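Teaching by Hand at Billoswood: A Small Gallery

Posted 2025-05-19

I went out to Billoswood expecting to be sold something, and I was, a little. The pitch at the Graranden workshop is that you can show a robot a job the way you would show a new hire. Pick up a hand-held gripper, do the task yourself, do it again, and let the recordings teach the arm. You don't write code or draw up a list of positions. Hidberg, the outfit running the sessions, likes the phrase "as easy as setting the table."

Maybe. I have set a lot of tables and never had to do it 2000 times.

That is the number Hidberg gives for a full set of demonstrations of one tabletop task. When I asked what happens with 700, I was told the results are "promising." When I asked about 100, I got a smile. The older approach, where a person steers the real arm by remote control, is supposed to need fewer tries but takes longer for each one, and the people doing it get tired and sloppy. I have tried remote control myself, on a Kang arm in March, and I won't defend it. It felt like tying my shoes through a mail slot.

So I came with an open mind and a short list of complaints. Two pictures from the table follow, with my notes. 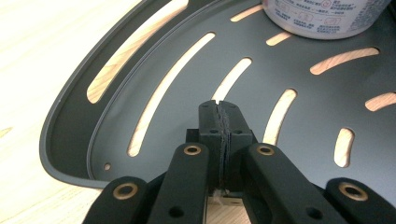
My first complaint is about what gets counted as skill. A person doing this work makes small decisions all the time, and most of them are made with the eyes and the fingertips before any word for them comes up. The recording keeps the motion and the view from the gripper. Whether it keeps the decision is another matter. Take the dark tray with the can standing on it. Its floor is full of long slots with the table showing through, and I know at a glance that those are holes and the can is a thing. A system that learns from pictures has to work that out from light and dark patches, and a slotted tray on pale wood strikes me as a mean test. Hidberg says variety in the recordings takes care of it. I would like to see the failures as well as the average.

The second complaint is about the hand. The tool follows your wrist, so it goes wherever your wrist goes, including places a robot arm can't reach without folding itself into a knot. Hidberg says such runs are filtered out afterward. I asked what share gets thrown away and was told it depends on the operator. I believe that, and I also think somebody should write the figure down.

I will give them the speed. You can learn to use one of these grippers in a few minutes, and I did. My own attempts were clumsy, but clumsy in a way I understood, which is more than I can say for my afternoon on the Kang.

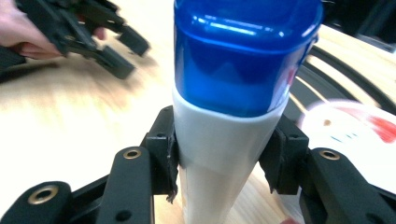
Blue lid, white body, both fingers closed just under the seam. A second gripper is on the move at upper left.

A grip like that is where the method looks its best. The pads have the container square on both sides and it stands straight. What I can't tell you is how well an arm would copy it with a different container, or with the same one lying down. The running total on the workshop's whiteboard stood at 2726 recordings when I left, across all tasks. I was not shown a matching total for what a robot did with them.

Hidberg has offered to let me bring my own objects next time. I have a honey jar with a sticky lid in mind, and a paper cup. If the arm handles those after a reasonable number of demonstrations, I'll post the pictures and take back the line about the mail slot, or at least the tone of it.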